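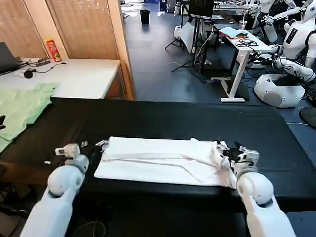
Chapter 4: Shade, Wind and Things That Fly Away

Oct 2, 2024
By the Hollenstein Desert Camping Handbook

My first canopy lasted one afternoon. I'd put it up in my driveway twice, I'd read the little folded instruction sheet, and I drove out to the Denari dry lake feeling like I knew what I was doing. By dinner it was upside down against somebody else's truck with two legs bent, and I spent the rest of that trip sitting in the thin strip of shade next to my car, moving my chair every time the sun moved. I tell you this so you know where the advice in this chapter comes from. Most of it comes from breaking stuff.

We spent Chapter 3 on water, and if you did the exercises you should have a pretty good idea of how much you drink when you're hot. Shade changes that number a lot! A person who sits in decent shade from late morning until the sun gets low is going to drink less, sleep better and be a nicer camp mate than one who doesn't. So before you buy another cooler or another set of lights (I know, I love lights too), let's get a roof over you.

There are really two jobs here and they fight each other. You want a big flat thing over your head to stop the sun, and a big flat thing is exactly what the wind wants to grab. Nearly every shade setup you'll see at a gathering like Dellero is somebody's attempt to settle that argument. Some people go big and anchor like crazy. Some go low and small and take it down whenever the wind picks up. I've done both, and I lean toward low these days, mostly because I camp with a small group and I'm lazy about stakes.

What the ground does

A dry lake bed looks like concrete and it fools people. The top crust can be hard enough to bend a cheap tent stake, and then a few inches down it goes soft and powdery and doesn't hold much of anything. The skinny wire stakes that come in the bag with your tent are no use out there. Leave them home. We'll get into lag screws, rebar and how deep to go in section 4.2, but for now just get it in your head that the stake matters more than the pole. I've seen gorgeous steel frames go for a walk because they were tied down with junk.

And please cap your rebar. A tennis ball with a slit in it works fine. So does a plastic bottle, though it tends to blow off and then you're chasing it. Better yet, bend the top over into a candy cane shape and drive it in all the way so the end points back into the ground. Shins heal slowly in the desert.

What the wind does

Wind pushes, and everybody expects that. What surprised me was how much it lifts. Air going over a slanted roof pulls up on it the way it pulls up on a wing, so a canopy that feels solid when you shove it from the side can still pop straight up in a gust. My old Wosten pop-up went 13 feet before it came down (we paced it off afterward, heel to toe, because we were bored and kind of impressed). It had sandbags on all the legs. They were hanging from the frame, so they swung around and did very little.

Straps that run from the top corners down and out to the ground are what you're after. Ratchet straps are great if you don't overdo it - I have crushed a pole joint with one, and it makes a sad little crunch. Rope with a trucker's hitch does the job too and costs less. Tie it in daylight the first few times.

What this chapter covers

Section 4.1 goes over shade cloth and tarps, and how the two behave in a gust. Section 4.2 is anchors. Section 4.3 walks through a simple low shade you can build with a friend in one morning, with a shopping list at the end. Section 4.4 is about taking it all down, including how to get a stubborn lag screw out of baked ground without wrecking your wrists.

Before you read on, go outside and tie a bedsheet between two trees or fence posts on a breezy day. Pull the corners tight, then let one go slack and watch what happens. Ten minutes, no special gear. Write down which corner moved first and hang on to your notes, because you'll need them for the anchor layout in 4.2.

Related chapters
Chapter 2: Picking a Spot and Parking in It
Chapter 3: How Much Water Is Enough?
Chapter 5: Cooking When Everything Is Dusty
Chapter 6: Sleeping Through the Noise

Contact Hollenstein | Copyright 2024 Hollenstein | Back to top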